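The Drurnero Cell

The fault report gave Armindo Peixoto a number, 309, and one word: hesitation. He read it on the train to Drurnero and again in the car park.

Code 309 meant that an arm had waited longer than it should before closing its grip. It had happened twice in January and never since. Now the log was full of it, 578 entries, all from the right arm. The left arm had none.

Neves met him at the door with a visitor's badge.

"It did something else last night," she said. "It closed when it was told to open. Birkeo had his hand in there."

"Is he all right?"

"Bruised. He says it was his own fault."

"Was the cell locked out?"

She took a while to answer. "He thought it was."

They went through to the cell. It sorted lost property for the Troltik hotels, small things mostly, and the job was still loaded from the night before.
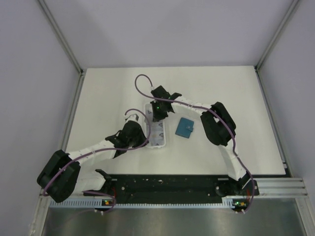 The cell at Drurnero, with the teal wallet still to be sorted.

Peixoto looked at the boards under the two bases. Both had power. He asked Neves who had the key to the isolator and she said it hung on a hook by the kettle.

"All the time?"

"People need to get in. It stops 300 times a week."

He wrote that down. Then he sat at the desk and opened the pictures the arms had saved. Most were dull. He went through them slowly, eating a sandwich, until he came to the cards. 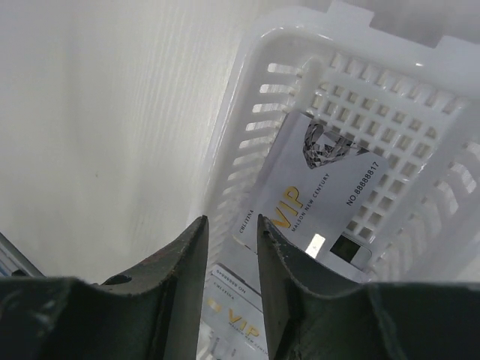
Two VIP cards, from the saved pictures.

One card was in the basket. The other was lower, between the fingers, and upside down to the first. The numbers were nearly the same. He checked the time against the log and found a 309 beside it, then an open command, then the grip motor drawing current to close.

"There's your fault," he said. "It queues the close while it waits. If you send an open, it does the open and then it does the old close as well."

"So every time it hesitated."

"There was a close waiting, yes. Somebody only had to clear it by hand at the wrong moment."

Neves sat down on the other chair. "Birkeo's been telling everyone he was careless."

"He should have locked it out. The arm still shouldn't have closed."

He switched off the isolator, fitted his own padlock and put the key in his shirt pocket. On the tag he wrote his name and July 10, 2023. Neves asked how long it would be off, and he told her until the software was changed and he had watched it run for 2 full shifts.

"The hotels won't like it."

"No," he said. "Can you ring Birkeo? I'd like to speak to him before I write this up."

She went to find her phone. Peixoto took the other key off its hook by the kettle and put it in his pocket with the first.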